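The Purple One

Radek Štefanec had the key to his aunt's apartment in Cistthorpe until the end of December, and he left the kitchen for last.

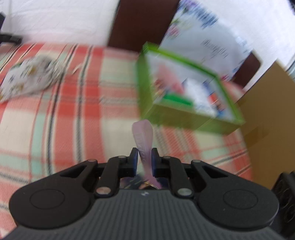

He had done the bedroom and the hall by himself. For the kitchen he asked Dalibor Hrubý, who lived one floor down and had known her longer than Radek had been alive. Dalibor came up at nine in the morning with a roll of tape under his arm and his own mug.

"Start with the drawers," Dalibor said. "Cupboards are easy. It's drawers that take all day."

There were two drawers next to the stove. The first one held forks, knives, and a bread knife wrapped in a dish towel. They packed it in ten minutes. The second one stuck, and Radek had to lift it and pull at the same time. Rubber bands, birthday candles, a key with no tag, the instructions for an iron she had thrown out years ago. Near the back was a long, narrow piece of plastic, a pinkish purple you could see through, rounded like a paddle at one end and thin the rest of the way down.

Radek held it up.

"What is this?"

Dalibor took it and turned it over. There was lettering along the stem, raised out of the plastic, and he moved it back and forth under the light over the stove.

"I can't read that without my glasses," he said.

"Where are your glasses?"

"Downstairs."

Radek tried. The letters were small and the same color as everything around them. He could feel them with his thumbnail but he couldn't make a word out of them.

"It's for honey," Dalibor said.

"It's not for honey. It's flat."

"Then it came with something. A machine. She had a machine for yogurt once."

Radek put it on the counter and went on with the drawer. He had two boxes on the floor, one marked KEEP and one marked SHOP. The second was for the thrift shop on Dadetside, which was open until four and didn't take electrical items. Trash went in a bag hung on the doorknob. Candles to the shop. Rubber bands in the trash. He put the key in his pocket.

When the drawer was empty he picked up the purple thing again and held it over the bag.

"Wait," Dalibor said.

"You know what it is?"

"No. But she used it. I've seen her use it."

"For what?"

Dalibor sat down on the kitchen chair and thought. He was eighty-one and he took his time with a question. Radek wrapped three glasses in newspaper while he waited.

"She had the bakery case," Dalibor said. "At Říha. You know she worked at Říha."

"I know that."

"After they closed, she still made the poppy seed rolls. Every other week, she'd make them here and bring some down to me on a plate. And she'd have that stuck in her apron pocket, the round end up. I used to think it was a comb."

"So it's for the rolls."

"I don't know what it's for. I'm telling you where it was."

Radek laid it on the windowsill, out of the way, and they did the cupboards. Dalibor had been right that they were easy. Plates, bowls, the big enamel pot. Inside the last cupboard door she had taped a card with telephone numbers on it, most of them crossed out. Radek's was there twice, the old number and the new one. He peeled the tape carefully and the card came away whole.

At noon they ate bread and cheese standing up, because the chairs were already by the door. Dalibor talked about Prurkham, where he and Radek's aunt had both grown up, a few streets apart. They hadn't known each other there. They met on this staircase when she moved in, carrying one end of a table, and found out that they'd had the same teacher.

"She had the table by one end," Radek said. "Who had the other?"

"I did. I came out to see what the noise was."

The table was still there, against the wall. It wouldn't fit in Radek's car and the shop didn't want it. He had offered it online and a student was coming for it at five.

"Do you want it?" Radek asked.

"I have a table."

"You could have two."

"What would I do with two?" Dalibor said, but he looked at it for a while.

The flour was on the bottom shelf of the pantry, in a glass jar with a wide lid. On a strip of masking tape she had written 900, and under that, in smaller writing, 2 trays. Radek unscrewed the lid. The jar was a bit less than half full. He looked at it, then went to the windowsill and came back with the piece of plastic. He put the round end into the jar and ran the flat of it along the inside of the glass. The flour that had been stuck there came down in a sheet.

"Well," Dalibor said. "It could be that."

"It could."

"It could also be for the yogurt."

Radek wiped it on his sleeve. He poured the flour into the bag on the doorknob, rinsed out the jar, and dried it. The jar went in the box marked SHOP. After a minute he took it out again and peeled off the strip of tape, and then he put the jar in the other box with the tape stuck back on.

By three they had carried everything down except the table. The car was full to the roof. Dalibor stood on the sidewalk in his slippers and checked that the trunk was shut.

"What did you do with it?" he asked.

Radek patted his jacket. The round end was sticking out of the breast pocket.

"Give it here a second."

Radek gave it to him. Dalibor went inside, and Radek heard him on the stairs, then the door, then a drawer being pulled out. It was cold and he got into the car to wait. When Dalibor came back he had his glasses on. He leaned down to the open window.

"Did you read it?" Radek asked.

"I read it."

"What does it say?"

"It says dishwasher safe," Dalibor said, and handed it back through the window. "She never had a dishwasher."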